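Episode 1,624

Gokville, November, ten past four and already dark out. Celwood wanted 2,000 by the end of the month. She had 1,623 good ones and a hand that wouldn't close all the way anymore.

Thumb, trigger, lift. Again.

The leader arms sat on the desk like a pair of knitting needles somebody had left half way through a row. Move them and the others moved. Everything she did, they did, a hair late. She'd stopped noticing the hair late around 800. At home she reached for the kettle slow now, waited for her own arm to catch up.

"Stock the shelf," the task sheet said. That was the whole instruction. Segers had written it and then Segers had gone quiet, a company that answered mail on its own schedule. 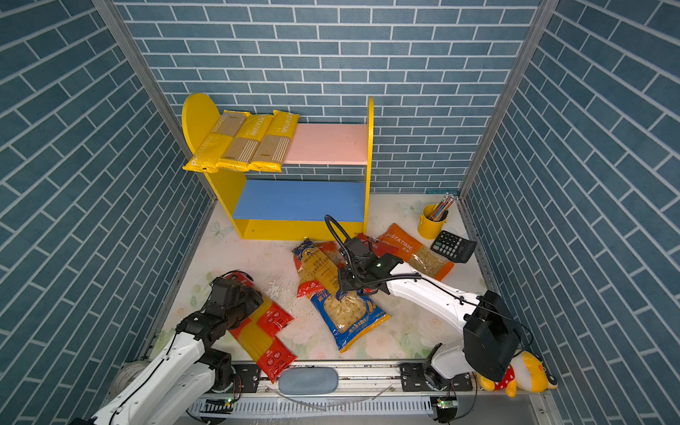 She breathed out and flexed her fingers inside the grips. Left first or right first? The sheet didn't say. Three of the PASTATIME packs were up on top already, lying across the side of the yellow shelf, one hanging out so far she didn't like to look at it. Leave it. Touch it and it goes. She had the left on the long red and yellow spaghetti, just at the top edge, and the right coming down over the blue bag, green light on. Both at once. The old trick, look at neither. Her mother used to play piano like that, eyes on the window, and got cross if you asked her how.

Close.

Not too hard. Hard was 200 episodes thrown out in the first week, her whole first week, Joma's software flagging every one in red. Grip exceeded. Grip exceeded. She'd cried in the stairwell over pasta.

So, soft. Soft like picking up a sleeping cat. And wasn't that the thing they'd get, in the end, teh arms? Not her name. Just how careful she was on a bad day, the little stop before she let go. Somewhere a machine would stand in a store at night and hesitate, and it would be her hesitating.

Her phone buzzed on the desk. She let it buzz.

Lift. Slow. Slower then that.

The counter waited on 1,624 and she held her breath and so, a hair late, did they.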